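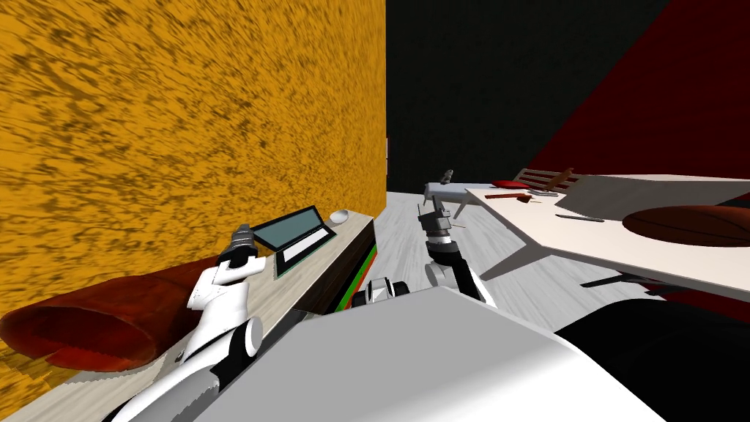 An open laptop and a white mouse on a long wooden counter (computer rendering)

Pokis

Pokis is a money transfer and small-payments service based in the river town of Burkarden. It lets people send modest sums to family and friends abroad, either from a phone or computer or by walking into one of the shops that act as its agents. The company is best known for its flat fee, which stays the same whatever the size of the transfer, and for its long-running habit of paying out in cash at bakeries, phone shops and corner groceries in places where bank branches are few and far between.

The service is run by a private company of the same name and shares its settlement system, called Shakya, with a handful of smaller firms. Shakya began life as an in-house ledger and was later opened to outside partners, and the two names are often mixed up in everyday talk.

History

Pokis was started by Gaurav Rawat, who had spent several years behind the counter of a currency exchange near the Burkarden bus station. By his own account he grew tired of explaining to customers why the amount that arrived at the other end was so often smaller than the amount they had been promised. The first version of the service was little more than a paper book and a shared phone line, with Rawat on one end and a cousin who kept a fabric shop on the other. Customers handed over their money in the morning and the cousin paid it out after lunch, once the two of them had read the day's names back to each other.

That arrangement worked well enough for a while, though it did depend rather heavily on the cousin being in his shop. When he closed for a family wedding one February, a week's worth of payments piled up, and Rawat spent the following months looking for something sturdier. He hired two programmers and asked them to build a ledger that several shops could read and write to at the same time. This became Shakya, and it is still in use, although very little of the original code is left.

The company opened a proper office on the upper floor of a former seed warehouse and began signing up agents in earnest. It had 18 in its first full year of trading under the Pokis name. Growth after that was steady and a bit uneven, with most new agents coming in by word of mouth from shopkeepers who already sold phone credit and were used to handling small cash payments. The network now takes in over 800 locations, most of them in towns and villages outside the large cities.

The merger talks with Grivholm

Grivholm, an older and considerably larger remittance company, approached Pokis with an offer to combine the two businesses. The idea had some sense to it, as Grivholm had strong ties with banks and Pokis had a good many rural agents, and the two overlapped in only a few places. Talks went on through most of a year and were reported in the local business press in some detail, right down to the question of whose sign would hang over the shop doors.

In the end the two sides could not agree on fees. Grivholm charged by percentage and wished to go on doing so, while Pokis wanted to keep its flat charge. A short joint statement dated Saturday, November 7, 2020 announced that the talks had ended on friendly terms. The companies have since signed a narrower agreement under which customers of either one may collect money at certain shared counters. Fees for those transfers follow the rules of whichever company the sender used.

How it works

A sender begins by giving the name of the person who will receive the money, the place where it will be collected, and the amount. New customers must also show an identity document, which an agent can check in person or which can be sent in through the website. The sender pays by card, by bank transfer or in cash at an agent's counter.

Once payment has been confirmed, Shakya sets the money aside and produces a short collection code. The sender passes this on to the receiver in whatever way suits them both — a text message is the most usual, though plenty of people still prefer to read it out over the phone. The receiver takes the code and an identity document to the chosen agent and is paid in local currency. Money can also be sent to a bank account or to a mobile wallet in most of the countries served, and in that case no code is needed.

Agents pay out of their own till and are repaid by Pokis at the end of each working day. Shops in very quiet areas may ask to be paid ahead of time so that they do not run short, and the company keeps a separate float for this purpose. A transfer that nobody collects within 13 days is canceled and the money goes back to the sender, with the fee included.

Fees and exchange rates

The flat fee is shown before the customer confirms the transfer. Like most firms in the field, Pokis also earns something from the exchange rate, since the rate it offers is slightly less generous than the one at which banks trade with each other. Early on this margin was not displayed anywhere, and consumer groups in Burkarden complained about it, quite loudly at times. The company now prints the margin on the receipt, on a line of its own underneath the fee.

Flat pricing tends to suit people sending larger amounts and is less kind to those sending very small ones. To soften this, Pokis introduced a "bundle" option that lets a sender group several little payments to the same person under a single fee, provided they all go out within the same calendar month.

Shakya

The Shakya ledger records each transfer as a pair of entries, one for the money coming in and one for the money going out, and will not close a day's books until every pair has been matched or set aside for review. It is not a public blockchain and does not use a currency of its own, although it has now and then been described that way in newspaper articles. Partner firms pay a yearly charge and receive their own section of the ledger, which other partners cannot read.

Staff and offices

Pokis employs 158 people, the greater part of them in customer support and agent training. The head office remains in the seed warehouse in Burkarden, which has been extended twice. Rawat stepped back from daily management after the Grivholm talks but still sits on the board and is a regular speaker at the annual agents' supper.

See also

Remittance
Currency exchange
Mobile wallet
Grivholm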